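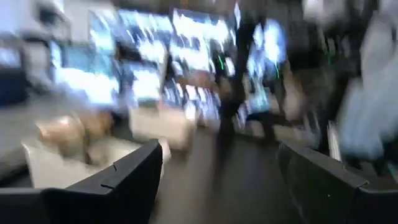
March
By Tharushi Jayawardena

Section 2. Setting up the Clornell display wall

Read this section before switching on the wall for the first time, and again after any panel has been moved or swapped.

Clearing the floor

1. Move chairs, stands and cases out of the strip in front of the wall.
2. Sweep the floor, then go over it with a barely damp mop.
3. Route loose cables along the side wall and tape them flat. Leave the cable hatch clear.

CAUTION: Do not use wax or spray polish. It makes the floor slippery and throws glare back at the lower panels.

Starting up

4. Switch on the main supply, then the controller. Wait for the green light.
5. Start the panels one column at a time, left to right. Allow 10 seconds between columns.
6. Open the test menu and choose White Field. Every panel should come up at the same brightness.
7. If one panel looks blue or dim next to the others, note its position and run Match Color. Repeat once if needed.

NOTE: A panel that shows code 841 has lost its signal. Reseat the cable at both ends — the upper connector works loose more often than the lower one.

Checking for glare

8. Stand at the back of the room with the overhead lights on and look down at the floor.
9. Lower the wall brightness until the reflection no longer draws the eye. About half is a good place to start.
10. Save the setting under a name the evening staff will recognize.

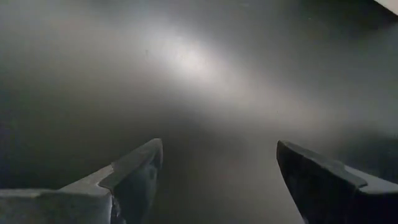

Does a soft bright patch on a gray surface mean the finish is worn?

Usually it is only light falling unevenly on a smooth surface. Dim the wall and look again from the same spot. If the patch stays put with all the lights off and daylight coming in, check the finish there for wear.

Shutting down

11. Close the test menu and put the controller in standby.
12. Switch off the columns in reverse order, then the main supply.

Spare cables are listed in Section 3 under part 102.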